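Towel week at Tustley - photos from the table

Gallery, posted in a hurry. More to come when the rest is off the cards.

Quick background for anyone new to the page. Skollus is our towel job. A person does the task by hand with a pair of hand-held grippers, over and over, and the recordings go to Dikuvville where they get turned into something an arm can learn from. No joystick, no headset puppeteering. You hold the grippers, you do the chore. Same two fingers per hand the arm will have, so if you can't do it with those, neither can it.

August is the month we said we'd have 2000 good episodes. We have 1725. Not bad. Not 2000 either.

The task on paper: towel, folded, goes from A to B and ends up flat with the edges lined up. On paper it's one line. In practice terry cloth grabs on everything, corners flip, and the stack slides apart if you squeeze before you lift. Everybody's first ten tries are awful. Mine were worse.

We swap the containers and the start spots as we go. If every episode starts the same way the policy learns the spot and not the towel - we found that out with the napkin set, and threw away 458 episodes becuase of it. Still sore about that.

Three from the wood-top table, in no special order.
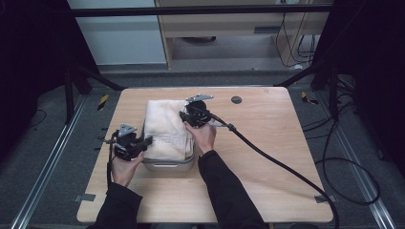

Both hands on the tray setup. Right gripper at the far corner, left one down low by the side.
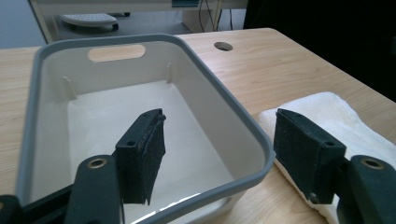 Cream bin, gray rim, nothing in it. Folded towel next to it on the right, fingers wide open.

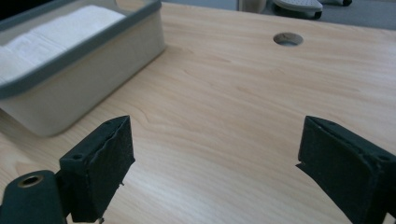
Gripper view again, fingers open over bare wood. Stack of white in the bin at upper left.

A comment from Jatoi came in while the page was still going up: you're spending too much time on the folding and not enough on the letting go. Picking up is the easy half. Watch any bad rollout and it dies at the release, fingers open too fast, towel comes up with them, stack tips. If I were running your table I'd do a full day of nothing but putting down. And slow people down, the learned version copies your rush along with everything else.

Fair. Mostly agree. We did a half day of release-only on Monday and the replays look calmer, though I haven't got numbers for it and won't until Dikuvville gets through the backlog. The slowing down part I'm less sure on. Go too slow and you get long dead stretches where nothing moves, then the arm learns to sit there and think about it. We had that with the cups. There's a middle speed somewhere. We tell people to move like they're putting away laundry with the TV on.

Few other notes, mostly for the Tustley crew but anyone can use them.

Foam on the fingers. Check it before you start, not halfway. Frayed is OK up to a point, hanging flaps snag on terry and then you get a drag that isn't part of the task. Spare strips in the top drawer. If you change one side change the other, they need to match or the grip pulls crooked.

Cables. Keep them behind your elbow. If one gets across the towel, stop the episode and mark it, don't try and nudge it out of the way with the gripper. The nudge gets recorded too.

Start and end pose. Fingers fully open, hold still, count to 2, then go. Same at the end. People skip the end one all the time and then somebody has to trim by hand.

Mistakes. Small ones stay in. You miss a corner, go back and get it, fine, that's useful - the arm is going to miss corners too and needs to see what fixing it looks like. Dropping the whole thing on the floor is a redo.

Regrasping - try and keep it to one per side. If you're on your fourth go at the same edge you're fishing. Put it down flat, start over.

Sleeves down, rings off. Drink stays on the other desk.

Left handers: yes please, we are short on lefties. The lead hand is set on the sign-in sheet so write it down, don't leave it blank and assume we'll work it out from the video.

Next up is the same job with hand towels, smaller and thinner and a real pain to get one finger under. Then mixed stacks if the hand towels go OK. After that Skollus moves over to the remote setup for a bit, where you drive the actual arm from the next room, so we can compare the two kinds of recordings on the same chore. My bet is hand-held comes out faster per episode and remote comes out cleaner. Jatoi has bet the other way, lunch is on it.

Sign-in sheet for next week is on the door. Mornings are full, afternoons wide open.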